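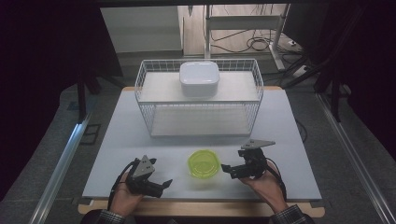 Grorier publishes results of its spring comparison of hand-held grippers

Dalton, 25 August 2026

Grorier, the Dalton workshop that tests gripping tools for people who have to live with them every day, is very pleased to publish the full results of the comparison it began in March. The report is free to read, and we hope that anyone choosing a gripper for light household or kitchen work will find something useful in it, whether they are buying one pair or kitting out a whole room.

Two designs went through the trial. The first is the Onuoha, a hand-held gripper that many of our regular visitors already know well. The second is the Treson, which is newer, a little heavier at the front, and came to us with a good many questions attached (most of them from our own staff, it has to be said!). Both are used in pairs, one in each hand, and the person holding them does the job at a table just as they would with their own fingers, while the movements are recorded for teaching a robot arm later on.

We kept the jobs plain on purpose. People moved plastic containers on and off a wire basket, picked up lids lying flat on the tabletop, put lids back on, and then did it all over again with the pieces set out differently. Flat lids were the part everyone grumbled about, and we make no apology for including so many of them. A round lid lying on a smooth board gives the fingers very little to get under, and it is a fair test of how thin the tips are and how well the wearer can feel what is going on through the handle.

In all, 2419 attempts were recorded, by 35 people, over 40 sessions. The Onuoha did better with flat lids and with anything that had to be slid towards the edge of the table first. The Treson was the steadier of the two when lifting a closed container from a raised shelf, and people with larger hands told us again and again that they found it more comfortable by the end of a session. Neither one was a favourite for turning a lid over in mid-air, and the report has a long section on that, with plenty of notes on what people tried instead.

Cables came up more often than we had expected. Several people asked for a softer lead at the wrist, and we have passed those remarks on to the makers of both designs, together with a few thoughts of our own about where the lead ought to leave the body.

"We were fond of both pairs by the end, and rather sorry to pack them away," said a spokesperson for Grorier. "The people who gave up their afternoons for this were wonderfully patient, and their comments are every bit as helpful as the scores."

The report can be read on the Grorier website or collected from the front desk in Dalton, where we have 100 printed copies. Readers who would like to try either gripper for themselves are very welcome to book a place at the bench, and tea is provided.

Press enquiries: please write to the Grorier press desk at our Dalton address.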